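Chapter 4
Who Pays for the Device? Funding, Paperwork and Patience

Most of us come to this work because we like people, and very few of us because we like forms. Still, sooner or later you'll sit at a kitchen table with a family who have just heard the price of a wheelchair cushion, a bath lift or an adapted spoon set, and they'll look at you — quite reasonably — to tell them who pays. This chapter is meant to help you with that moment.
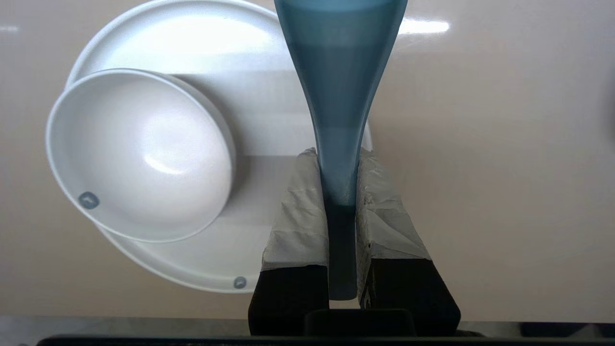 Figure 4.1 A spoon held upright by a two-finger gripper, with a plate and bowl.

We begin with the Nestley program, which received 1,149 equipment requests in its first year and sent 292 of them back for missing details. Viktória Csonka, who read every one of those returned files, found that 28 lacked nothing more than a signature. You'll meet her checklist in Section 4.2, and I'd encourage you to copy it out by hand, old-fashioned as that sounds.
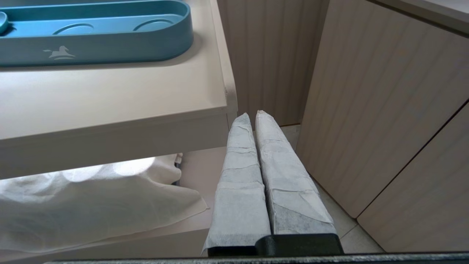

Figure 4.2 Gripper fingers wrapped in a white, paper-like material.

After that we turn to the harder question of what counts as "medically necessary", a phrase that has caused more long phone calls than any other in our field. Two insurers, Gesametti and Plirnine, define it quite differently, and we'll read their wording side by side, slowly, with a cup of tea if you have one handy.

Before you go on, jot down a piece of equipment you or a neighbour uses every day, and who paid for it. You'll need your note for the first exercise.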